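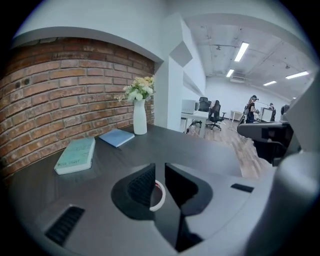
Open office area next to the brick wall, Dudville.

Call for participants: dietary fiber and after-meal blood sugar study

4 min read

Doucet Nutrition Research is enrolling adults for a feeding study at its Dudville site. The study measures how the type of fiber eaten at breakfast changes blood sugar over the following hours. Enrollment is open until the last place is filled or until the end of August, whichever comes first.

Background

Fiber is usually reported on food labels as a single number. That number covers materials that behave differently in the gut. Some thicken when mixed with water and slow the movement of food out of the stomach. Others pass through with little change. Two breakfasts with the same labeled fiber content may therefore produce different blood sugar curves. The study compares an oat-based fiber, a wheat bran fiber, and a low-fiber control, with total carbohydrate held constant across all test meals.

Who can take part

Participants must:
- be between 25 and 60 years old on the day of screening
- have no diagnosis of type 1 or type 2 diabetes
- have had a stable body weight over the past three months
- normally eat breakfast on at least five days a week
- be able to read and sign a consent form in English

People cannot take part if they:
- have celiac disease, a wheat allergy, or an oat allergy
- take steroids, metformin, or any medicine that changes stomach emptying
- are pregnant or breastfeeding
- have had stomach or bowel surgery other than removal of the appendix
- are enrolled in another feeding or drug study
- react to medical adhesive

People who take blood pressure or thyroid medicine may be eligible if the dose has not changed in the past three months. List all medicines and supplements on the application, including fiber powders. Fiber powders must be stopped two weeks before the first test visit.

What participation involves

Screening is a single visit of 90 minutes. It includes height, weight, blood pressure, a fasting blood sample, and a diet history. Results of the fasting sample are sent to the applicant by mail whether or not the applicant is enrolled.

Enrolled participants attend 6 test visits, two for each test meal. The order of the meals is set at random. Visits are at least 4 days apart and begin between 7:00 and 8:30 a.m. On each visit the participant arrives after an overnight fast of ten hours (plain water is allowed), eats the test meal within 15 minutes, and remains on site for three hours. Finger-prick samples are taken at fixed times. Reading and laptop work are permitted between samples. Walking around the building is not, except to the restroom.

A glucose sensor is worn on the upper arm for the whole test period. Sensor readings are uploaded through Datalau, the study's record system, from the participant's own phone or from a loaned device.

The evening meal before each visit is supplied as a frozen pack. Each full study day is set at 2,000 calories, of which the supplied dinner and test breakfast are a fixed part. Participants who are assessed at screening as needing more or less than this receive an adjusted pack. Alcohol and hard exercise are to be avoided from noon on the day before a visit.

Risks

Finger-prick sampling can cause soreness and minor bruising. The sensor may cause itching or redness under the adhesive. The higher-fiber meals may cause gas or bloating, more often in people whose usual diet is low in fiber. The consent form gives the full list.

Payment

Participants who complete all visits receive $1,910. Payment for partial completion is calculated per visit and is stated in the consent form. Screening visits are not paid, but parking is covered. The test meals are made by Flasier, which also supplies the frozen dinners. Flasier has no access to individual records.

How to apply

Request an application form from the study coordinator, Leilani Dunleavy, by phone or at the Doucet front desk on weekdays. Incomplete forms are returned once for correction. Applicants are contacted within ten working days to arrange screening. Applying does not commit anyone to take part, and a participant may withdraw at any stage without giving a reason.

Notice posted April 1, 2018.

Related items
Salt taste panel: evening sessions open
Notes on keeping a three-day food record
Wanted: part-time metabolic kitchen assistant
Summary of results: yogurt and satiety study
Directions and parking at the Dudville site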